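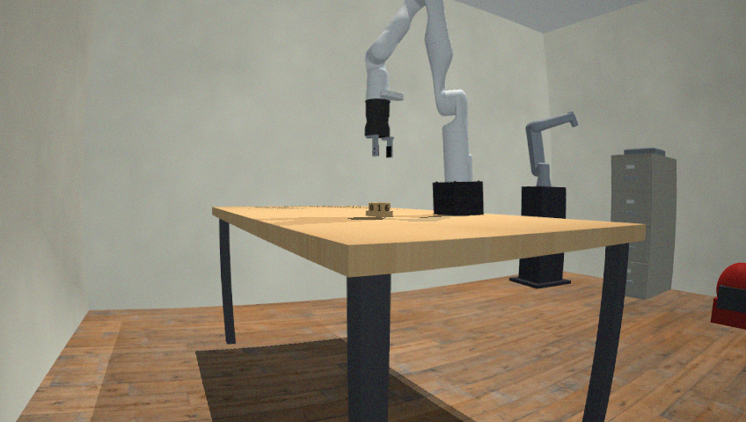 Rehema Nyamweya: You keep saying the cell is "set up" but it's a sim, what is there to set up? You load the file and the arm is there. Would read a post on what you do to it all week.

OK so. Fair question, came in under the last post, and I've got maybe an hour before I have to be somewhere. Going fast.

Loading the file gets you an arm. It doesn't get you a cell. The arm in the Öberg cell (our name for the table, the block and tray task and everything bolted to it) arrives as a robot model with joint limits and meshes and some masses that somebody typed in. Everything after that is upkeep, same as with metal. Things drift. Not because they wear out, obviously, but somebody changes a default in Lerideck and your contact settings move under you, and on Wednesday you come in and the gripper is skating off the sides of blocks it held fine before.

So, what I do to it.

First the base. The arm sits on the far side of the table and the base pose is one transform in the cell file. If that transform and the planner's copy don't match, every single grasp is off by the same amount, and you will spend your morning blaming the gripper. I did. Twice. Now the planner reads the base pose out of the cell file and there's no second copy. Should have been that way from the start but the first version was pasted together from an older job called Cillska, where the arm never had to touch anything, it just had to wave about without hitting itself. Nobody cared where the base was to the millimeter.

Then home pose. Elbow up, forearm hanging, fingers pointing down at the table and open. I check it by driving there from a bunch of odd starting poses and reading back joint values. If the last wrist joint comes in a full turn round from where it should be, the limits got overwritten again. Put them back, commit, leave a grumpy message.

Then the fingers. Longest part by far. Our gripper model came from the Primavton package and the two fingers are separate bodies tied together with a mimic constraint, so when one moves the other is meant to follow. Meant to. With the constraint too soft, one finger gets to the block first and shoves it sideways before the other shows up. Too stiff and the whole thing buzzes. I step it up a bit at a time and watch the gap error while it closes on nothing, then while it closes on a block, then while it lifts. Write the number down!! I lost a good value once by closing a terminal and it took me most of an afternoon to find it agian.

Friction too. Finger pads and blocks get their own friction, table gets something lower. If you give everyting the same value the block tends to stay stuck to the table a beat too long and you get this little hop on lift. Looks silly, ruins the logs.

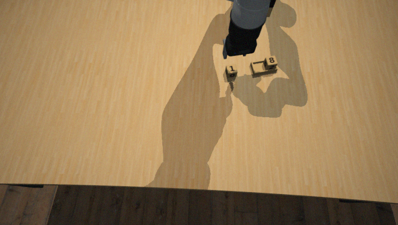

Block 1 on the table, block 8 at the end of the tray, gripper empty.

The tray is its own headache. Low walls, thin walls, and thin collision shapes are where cubes go to sink. I had it as one concave mesh to begin with, Lerideck quietly wrapped a convex hull round it, and so as far as the physics was concerned the tray was a solid brick. Blocks sat on top of an invisible lid. Looked like floating. Now it's a floor and walls, separate boxes, each one a touch thicker than the visual. Block drops in, settles, done.

Settling – that's the other thing I check every time. After a reset I let the world run with the arm parked and I look at the velocities on the blocks. If they're still jittering when the arm starts down, the grasp target is stale. There's a wait in the reset script for this. It used to be a fixed wait. Now it waits for the blocks to go quiet and gives up if they never do, and writes the seed to the log so I can replay the bad one.

The last overnight run did 2,349 resets and I got 1,161 of them in before the first one that gave up. Not bad. That one was a block placed half inside a tray wall, which the spawner isn't supposed to allow, and it was using the old tray footprint. My fault. Fixed in one line, found in rather more than one.

The numbers on the blocks, since somebody asked on the post before last: they get swapped between episodes. It's a texture swap, the body underneath is the same cube, same mass, same friction. Which means if a block behaves oddly, don't go looking at its number. I know people who have. (I have.)

Lights and shadows I mostly leave alone. The arm throws a big shadow over the work area in some poses and I got asked to tone it down, and I said no, a real arm does it as well. But I do check that the light hasn't been moved, just by comparing a render of home pose against the saved one. Cheap check. Takes seconds. Catches way more than lights, it caught a table that had been shifted back a hair and would've cost me a day 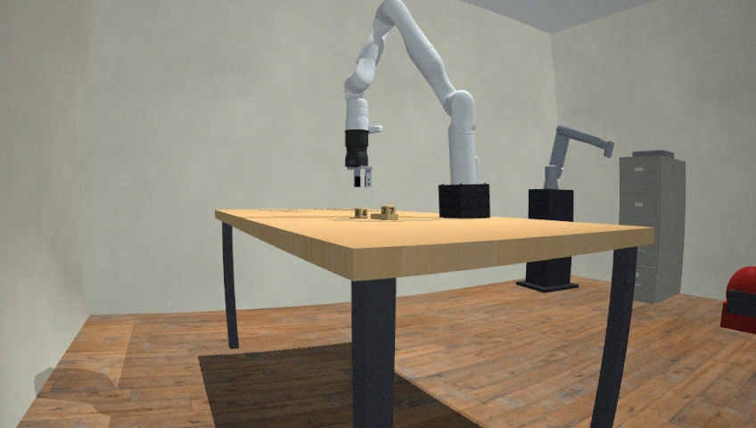
and I'd never have seen it by eye. So that comparison now runs before anything else, before the joint readback even. If the home render is different I stop and find out why.

What else. The second arm on its pedestal. It stays parked for this job, but it's still in the collision list, and it should be, because the first arm's planner will happily swing the elbow through anything you haven't told it about. If you're tempted to drop it for speed, don't, or at least put it back after.

The cell file itself is 945 lines now. Too long. I want to split out the gripper so I can version it apart from the room, because at the moment a changed floor texture and a changed finger stiffness land in the same diff and I can't tell at a glance which kind of bad day I'm in for. August job maybe.

Order I go in, if you want to copy it:

home render compare
base pose, joint limits
drive to home, read back
fingers closing on nothing, then on a block, then lift
tray drop
short run of resets, read the log before the long one

If the fingers fail I don't bother with the tray until they're sorted, you just get confused about which thing is pushing the block.

Rehema, hope that covers it. Still to write up: the mimic constraint values, with plots, once I've rerun them on Lerideck 4. Got to go.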